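Notes on Keeping Simulated Trials Comparable

Readers of this blog have asked which rules our group follows when a manipulation task is tested in simulation. The rules were set down in June by Aliki Karras and me, after two sites working on the Divis project reported results that could not be compared. Bristow had counted a dropped object as a failure. Jirnbridge had allowed a second attempt and recorded it as a success.

There are now four rules. The task sentence is fixed before the first trial and may not be reworded. The starting position of every object is saved with the result. A trial ends at the time limit, whatever the arm is doing. Any contact with an object the task does not name is logged — even when the task is completed.

The last rule caused the most debate. Ro-un Jang held that light contact should be ignored, as it would be in a kitchen. We reviewed 414 trials before deciding otherwise, and more than five of them would have changed category under the looser reading. The stricter wording was kept.

Sites are also asked to save a view of the counter with each record. Plates and food must be identifiable in it, and the hand must be in view.
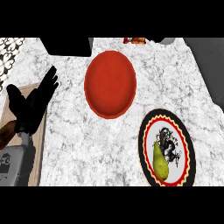 Jirnbridge, 19/09/2024

The record for a trial of this type should name the green pear, the decorated plate under it and the plain red plate as separate objects. "The plate" is not an acceptable entry where two are present. The state of the hand is entered as well; in this view it is open and holds nothing.

Cho will adopt the same wording for its own trials. Questions about the contact rule should be sent to Aliki Karras, who maintains the current text.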